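Gotera junto a la chimenea: ¿cambio el babero o toda la cubierta?

Felicidad Enriquez
Tengo una casa de una planta con teja mixta, colocada hace 28 años. Desde las tormentas de febrero me sale una mancha en el techo del pasillo, justo donde sube la chimenea. Vino un instalador de Vistell y me dijo que el babero de plomo está levantado por la parte de arriba y que lo mejor es rehacer el faldón entero. Otro, que trabaja por su cuenta, me pide casi 1.000 euros por quitar tres hileras de teja, poner babero nuevo y sellar. La diferencia de precio es enorme y no sé a quién hacer caso. Las demás tejas están enteras, con algo de musgo en la cara norte. No he subido yo, solo he mirado desde la escalera.

Apostolos Rallis
Con las tejas enteras yo empezaría por el babero. Lo que suele fallar en ese encuentro es la parte alta, donde el agua que baja se queda parada detrás de la chimenea. Pide que te hagan un canalón trasero de zinc, con solape de 15 cm por debajo de la teja, y que la chapa entre en una roza en el ladrillo. Si solo la pegan con silicona contra la pared, en dos inviernos estás igual. Que aprovechen para mirar la lámina y los rastreles cuando levanten las hileras. Si la madera está negra o se hunde con el destornillador, entonces sí hay que hablar del faldón. Y pide el presupuesto por escrito, con el andamio y la retirada de escombros incluidos.

Lambros Galanis
a mi me pasó lo mismo y era la corona de la chimenea, que estaba rajada. mortero nuevo y listo. míralo antes de gastar

Despina Kokkinos
De acuerdo con Apostolos. Añado que el musgo se quita con cepillo y en seco, nunca con hidrolimpiadora, que mete agua por los solapes.

Fotos de la página

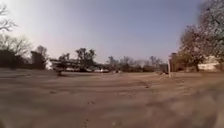
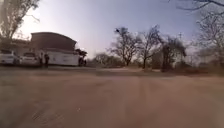
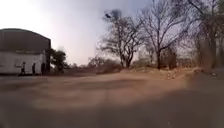
Terreno de tierra y árboles, abril de 2024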